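About Bresau

Bresau supplies small furniture and storage goods for bedrooms, guest rooms and short-stay apartments. The company operates from one building in Veltlow, with a warehouse on the ground floor and furnished sample rooms above it. The current catalog lists 218 articles, of which 122 are kept in stock.

Each sample room is set up at full size. Cabinets, baskets and curtains are placed as they would be in a rented apartment, and items are put away and taken out again during routine checks of reach, height and clearance. 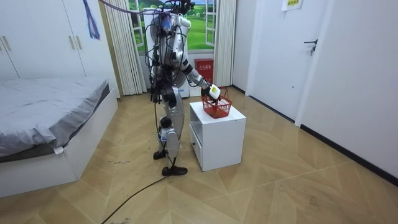
Bedroom sample room, Veltlow: white cabinet with open upper compartment and drawer, red basket on top.

Bedside units are reviewed with a basket in place, as many customers use the top for small packaged goods -- medicine, tea, batteries -- and keep the drawer for other things. Drawers are opened and closed 1,000 times before a model enters the catalog.

The Miderine range covers bedside cabinets and matching shelves. Ayele covers baskets and inserts. Spare handles are held for both ranges and ship within 2 working days.

The sample rooms are open to trade customers on Saturday by appointment.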